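Folding Laundry With a Powered Gripper: Read Before You Squeeze

I've had a Ramura hand gripper on loan for 30 days, and the brochure says it handles "all household fabrics." I doubt whoever wrote that owns a sweater. On my second load it shut on a knit cuff and stayed shut. The release did nothing, I pulled, and the cuff lost a row of stitches.

Cut the power first. Wait for the motor to go quiet, then ease the fingers apart by hand. Never tug the cloth. Keep your free hand, drawstrings and loose hair out of the gap while it's on.
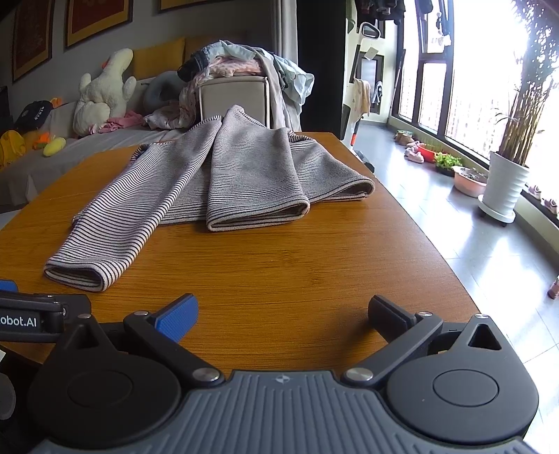
Long sleeves are where I'd go slowest. Lay the body flat, bring the sleeves in one at a time, and pinch a doubled layer away from the cuff. Check the pads for lint between items. Ramura's help line blamed "operator grip angle" for my jam, then sent a replacement release switch, so make of that what you like.

Set the force to 30 or lower for knits. The factory setting is 62, and I can't think what it's for.

Comments (3)

Siobhán Carroll
Same jam, pillowcase. Mine let go when I unplugged it.

plumtree40
Did the new switch fix it?

Reply from author
No jams yet, but I've only done four loads. Ask me in October.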